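Cullow support: ticket log
Category: Maps and zones
Title: Cold damage carries on after leaving Veres Pass
Status: Closed, fixed
Platform: PC
Opened by: Platell
Handled by: Norbert Medve

Platell wrote:

My character keeps losing health after I leave Veres Pass and walk into Atudby. The cold is meant to stop at the town gate. The snowflake icon goes away as it should, but my health still drops by 4 every few seconds, even inside the inn. It has killed me twice while I was in the shop window.
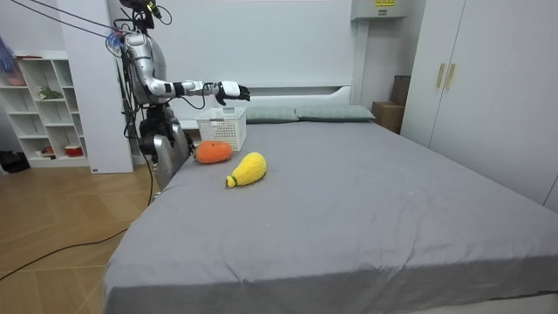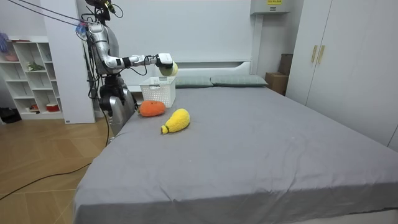

Does the cold damage stop if you log out in town and come back in?
It stops for that visit only. Logging out clears the effect from your character, but if you go back up the pass and return by the same gate the damage starts again.

Norbert Medve wrote:

Thank you for the report. Cold damage in Veres Pass takes 4 health at each tick. It should end as soon as you cross into any town map, and the icon and the damage should end together. If one goes and the other stays, something is wrong on our side.

Please tell me:
Which gate you used to enter Atudby.
Whether you were wearing a fur cloak or had drunk a warming broth.
Whether you were in a party.
Whether you had a pet or a mount out.

Platell wrote:

North gate, the one at the bottom of the long stairs. No cloak. I had drunk a broth before the climb and it was still running when I came back down. Not in a party. No pet. I don't own a mount yet.

I play a level 104 archer, if that makes a difference. My health is low for my level as I put most of my points elsewhere.

Norbert Medve wrote:

Level shouldn't matter, as the tick is the same for everyone. The broth might. It doesn't remove the cold effect. It puts a second effect on top which cancels the damage for as long as it lasts. If the broth is still running when you cross the gate, the game has two effects to clear instead of one.

Could you try the following and write down what you see each time?

1. Go up the pass with no broth, wait for one tick, then return by the north gate.
2. Go up, drink a broth, and return by the north gate while it is running.
3. Go up, drink a broth, wait for it to run out, then return by the north gate.
4. Repeat step 2 but use the east gate.

Stand by the well in the square after each one. There are no monsters there, so any loss will be from the cold. Please remove any ring or charm that restores health, or it will hide small losses.

Platell wrote:

Done. Results:

1. No damage in town.
2. No damage at first. When the broth ran out I began losing 4 a tick. No icon.
3. No damage in town.
4. No damage, even after the broth ran out.

So it is the broth and the north gate together. I did step 2 again to be sure and got the same thing. I also tried drinking a second broth in town while the damage was going on. It stopped the damage until it ran out, then the damage came back.

Resting at the inn doesn't clear it. The innkeeper took my 500 coins and filled my health, and then it started dropping again before I reached the stairs.

Norbert Medve wrote:

That is very helpful. I have got the same result on a test character by following your step 2.

The two gates were built at different times. The east gate clears every weather effect by type. The north gate uses an older list which names each effect one by one. The broth effect was changed in the July update and given a new name, and the list at the north gate was not changed with it. When you walk through, the gate removes the icon and the plain cold effect. It leaves behind the copy of the cold effect that the broth is holding back. When the broth ends, that copy becomes active and has no icon of its own.

I have passed this to the maps team. Until it is fixed, any of these will avoid the problem:

Use the east gate. It is a longer walk from the pass, but there is a path along the frozen stream that joins the road below the mill.
Let the broth run out before you go through the north gate.
Use a return scroll from inside the pass. Scrolls clear everything.

If you already have the damage, log out fully to the title screen and back in. Changing channel is not enough.

Platell wrote:

Thanks. Changing channel was what I had been doing, so that explains that.

Two other things while I'm here. Does the same thing happen with the heat in the salt caves? I use cooling tea there. And do I get anything back for the two deaths? I lost experience both times, and the second one was most of an evening's worth.

Norbert Medve wrote:

I tested the salt caves with cooling tea, going out by the lower door and by the lift. Both cleared properly. The tea wasn't part of the July change and still has its old name, so the lists match.

On the deaths, please send the character name and the server through the private form. Don't post them in this ticket, as other players can read it. I can restore experience where the log shows a death inside a town map with no attacker. I can't restore the coins paid at the inn, because the inn did what it was asked to do and the log shows your health being filled.

Platell wrote:

Form sent.

Norbert Medve wrote:

Received. Both deaths are in the log, on the Atudby town map, cause given as weather. The experience from each has been put back. You will need to log out and in to see it on the bar.

The log also shows a third death at the top of the stairs on the pass side. That one was on the pass itself with the cold effect running as normal, so I have left it as it stands.

Platell wrote:

Fair enough, the third one was my own fault. I stopped to sort my bag. Experience is back, thank you.

Norbert Medve wrote:

Update from the maps team. The north gate has been moved over to the same method as the east gate. The change went live with the maintenance of 14 December 2023. Two smaller gates that used the old list, at the hunters' camp and the ferry landing, were changed at the same time. We had no reports from either.

Please repeat your step 2 when you have time and let me know the result.

Platell wrote:

Went up, drank a broth, came back through the north gate with it running. The broth icon now disappears at the gate along with the snowflake. No damage after that. Waited by the well for seven minutes.

It does mean I lose what is left of the broth when I go into town. Before, I could pop in to sell and go back up on the same one. Is that meant to happen?

Norbert Medve wrote:

It is. The east gate has always done this, and the two now behave in the same way. I have passed your comment on as a suggestion, but I can't say if it will be taken up. If you only need to sell, the trader in the hut halfway up the pass buys most things. The hut doesn't count as a town map, so your broth will keep running inside.

Closing this ticket as fixed. If you see health loss in any town with no icon showing, please open a new one and give the gate you came in by and anything you had eaten or drunk in the last few minutes.

Ticket closed by Norbert Medve.
Replies to this ticket are turned off.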